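Two years of automation on the packing floor at Vieira, from someone who works there. Putting it in one thread because people keep asking me in pieces.

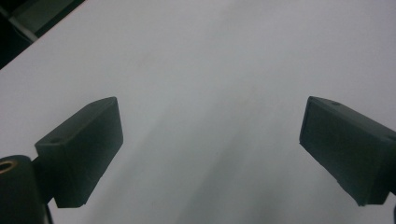
I started on line 2 when every kit was packed by hand. Cosmetics mostly, small jars and tubes into trays, trays into cartons. There were 57 of us across both shifts. The job was standing, reaching, and keeping up.

The first cells came in September. Varia did the install and Sunance wrote the software. Management told us in the break room at 10 in the morning, with a slide deck and no printouts. People wanted to know about hours. The slides were about throughput.

Headcount now is 33 on packing. No layoffs, and that part is true. People retired or left and the jobs were not filled. A few moved to the Andance warehouse across the road, same pay, worse parking.

What I do has changed a lot. I used to pack. Now I spend half a shift with a hand-held gripper, doing the pick myself over and over so the cell can learn it. Squeeze, lift, place, release. Then again with the tray turned a little. The other half is clearing faults.

The hand-held work is easier on the back and harder on the thumb and wrist. We asked for rotation on it. First answer was no, because the training sessions were scheduled by name. Abílio Aguiar, our steward, kept bringing it up and now it's 2 hours max and then you swap.

Something I didn't expect - you have to slow down. Packers are fast and a bit rough. The first week my recordings kept getting rejected because I was flicking the tubes into place. Took me a while to pick like somebody who has never done it before.

Pay. We got a new grade, "cell operator," and a small raise with it. It took until the second round of talks to get the people doing the recordings into that grade. Before that they were classed as packers on light duty. If your site is starting on this, ask about the grade before the first session.

Also ask who keeps the recordings and whether they get used to rate you. Ours are stored under a station number now. They used to be under our badge numbers.

Bernardo Gouveia on nights asked me to add that it's quieter with fewer people and he doesn't like it. The radio is gone too. You used to talk across the belt all shift. Now the next person is two cells away and you wave.

Would I go back? For the company, yes. For my knees, no.

Line 3 gets its cells next. Same installer, and this time two of us from the floor are in the planning meetings. Will post again when they're running.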